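Right, the Pluvari shin pads are back in stock for the five-a-side lot, in two sizes. I've worn mine since September and I'm still fond of them!

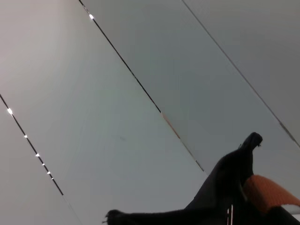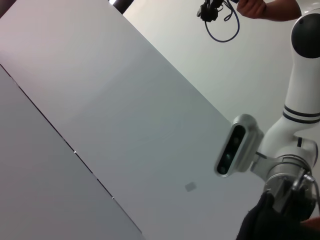 They weigh 126 g a pair, and the sleeve stays put even when Irfan Yusof comes in late (he always does). The shell is a smooth, matte white, much like the tabletop in the second picture, so scuffs do show – a damp cloth sorts it. Spare straps come in packs of four.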